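Humphreys Low Storage Cabinet

Supplied by Mustton Interiors, Tovham

The Humphreys is a freestanding storage cabinet intended for kitchens, staff rooms, classrooms and shared offices. It is part of the Flason range and may be ordered alone or in a run of matching units. Each cabinet is delivered fully assembled and requires no tools on arrival, apart from the wall fixing described below.

The top is rated for an evenly spread load of 30 kilograms. It is suitable for serving dishes, small appliances and everyday paperwork, but should not be used as a seat or a step. Heavier items should be stored on the bottom shelf, where the load passes directly to the base. 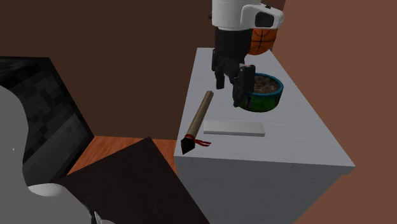
Two adjustable shelves are included with every cabinet. They rest on metal pins and may be set at any of four heights. Additional shelves are available from the spare parts counter and should be ordered at the same time as the cabinet where an exact color match is important – finishes can vary slightly between production runs.

Finishes and hardware

The Flason range is offered in white, pale gray, sand and dark green. Handles are sold separately so that customers may match them to existing furniture. Doors can be hung to open from the left or the right, and the choice must be stated on the order form.

Care

Wipe all surfaces with a soft cloth and mild soap, then dry them. Bleach, scouring powder and wax polish will dull the finish and are not covered by the warranty. Place a mat under hot pans.

Wall fixing

A steel bracket is supplied and must be fitted wherever the cabinet will be used by children or placed on an uneven floor. Screws are not included.

Price and delivery

The Humphreys is priced at $679, including delivery within the Tovham area. Orders for other addresses are quoted individually. The price is valid for orders received from 16th July and will be reviewed in December.

Schools and public offices wishing to order on account should write to İlker Ateş, Contract Sales, Mustton Interiors. Please include the delivery address, the finish required and the width of the narrowest doorway on the route to the room.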